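Removing Old Plastisol Prints from Cotton T-Shirts
Last updated 5/27/25 by Hideaki Sasaki

Plastisol is PVC resin suspended in a plasticizer. It does not dye the fiber. It wraps around the yarns and cures into a flexible film, and for that reason it can be softened and lifted again with the right solvent. Water-based and discharge inks sit inside the fiber and do not respond to the method on this page.

Check the ink type first

Turn the shirt inside out and look at the back of the print. Plastisol usually shows little or no color on the reverse. Stretch the print gently: a film that opens into fine cracks is plastisol. If the color stretches evenly with the knit and has no surface you can feel with a fingernail, stop here.

Check the care label as well. The procedure assumes 100% cotton or a cotton-rich blend. Acetate and triacetate dissolve in acetone, and rayon gets weak when saturated.

Materials

Acetone-free spot remover for cured inks, or plain acetone if the fabric allows it
Cotton pads or white rags (printed rags transfer color)
A plastic scraper with a rounded edge
Liquid dish soap
Nitrile gloves, safety glasses
A board that fits inside the shirt, covered with butcher paper

Work outdoors or with cross ventilation. Acetone vapor is flammable and heavier than air, so turn off pilot lights and keep the work away from floor-level outlets. Put used rags in a lidded metal can until they can be taken outside to dry.

Procedure

1. Wash the shirt without fabric softener and let it dry completely. Softener leaves a residue that slows the solvent.

2. Test the solvent on the inside of the hem. Apply a few drops, wait 6 minutes, and press with a white rag. A faint tint on the rag is acceptable on dark shirts. On light blue, gray and other pastel shirts, any visible tint means the garment dye is moving and the solvent should be changed.

3. Lay the shirt face up and smooth it from the center toward the hem. Old prints often survive only in part, a letter or two with fragments beside it, and those fragments are easier to find on flat fabric under a low side light. Mark the outer limits of the print with tailor's chalk.

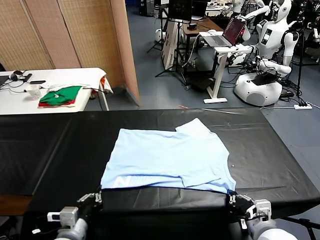

4. Slide the covered board inside the shirt so that it sits behind the print. Without it, dissolved ink will pass through to the back panel.

5. Saturate a cotton pad and hold it on one section of the print. Do not rub yet. Thin, faded film softens quickly – a heavy athletic print can take several applications.

6. Scrape from the edge of the section toward its center, with the grain of the knit. Wipe the scraper after every pass. Replace the butcher paper when it becomes tacky.

7. Repeat section by section. Overlap the sections slightly or a ridge of ink will remain between them.

8. Work dish soap into the area, rinse in cool water, and wash the shirt alone. Air dry only. Dryer heat will reset any residue.

Ghost images

A pale or dark outline may remain after the film is gone. The fabric under the print was shielded from light and washing, so it kept more of its original color. No solvent corrects this. A full garment dye one or two shades darker will hide most outlines.

Heat alternative

Some 375°F from a heat press, with kraft paper over the print, will lift part of a thick film. Press for 3 seconds, peel while hot, and repeat with clean paper. Results on thin prints are poor, and polyester blends may scorch or turn shiny.

Corrections

Precious Dizon pointed out that an earlier version of step 4 omitted the board. It was added in April.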